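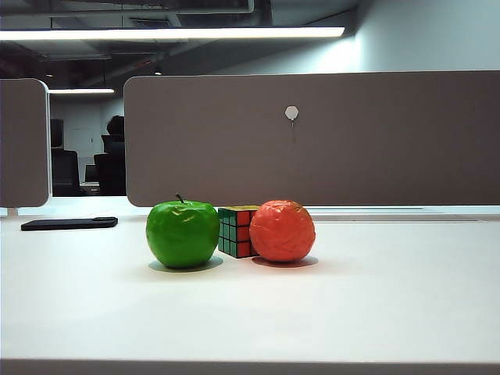
Photo: Faisal Awan

So we finally got a proper fault, and I have been itching to write it up! For 17 runs straight the pick program (I named it Dedau, don't ask) behaved beautifully with the apple, the cube and the orange sitting in their tight little row. Then on the next run the arm came down, stopped dead above the fruit and threw a position error. No warning in the log before it, just the error and a very loud click from the brakes.

My first guess was the program. Of course it was, I wrote it. I went through the approach height, the speed limits and the grasp point, and they were all exactly what they had been in March. Hendrik Verhoeven, who has far more patience than me, told me to stop reading code and go look at the cables. 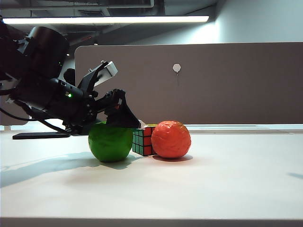

Clitlow Robotics Club, Manipulation Team

He was right (he's going to print this post out, I know it). One of the connectors on the wrist hadn't been pushed all the way home after our last cable tidy. With the arm parked it read fine. Swing it out over the desk and the cable pulled just enough to drop the encoder signal for 8 milliseconds, and the controller did what a good controller should do and locked everything.

What I love about this is how well the stop worked. We set the fault limit on the Cendura controller very tight when we installed it, and I grumbled at the time that we'd get false alarms all day long. Well, I take it back! If it had kept driving on a bad reading, the fingers could have gone straight into the desk, and new ones take forever to get here.
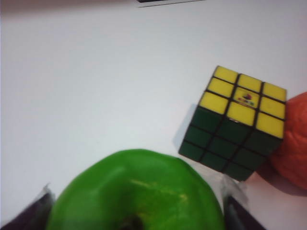 The part I did get wrong was the restart. I cleared the error from the keyboard while Faisal still had his hand near the row, straightening the cube. Nothing moved, but it could have, and I felt sick about it for the rest of the evening. From now on whoever clears a fault says so out loud and waits for an answer, and the red button stays with the person closest to the arm.

The connector now has a locking clip and a bit more slack in the cable. Next up is a long soak test, 3000 cycles with the same three objects, and I'll post the error log when it's done.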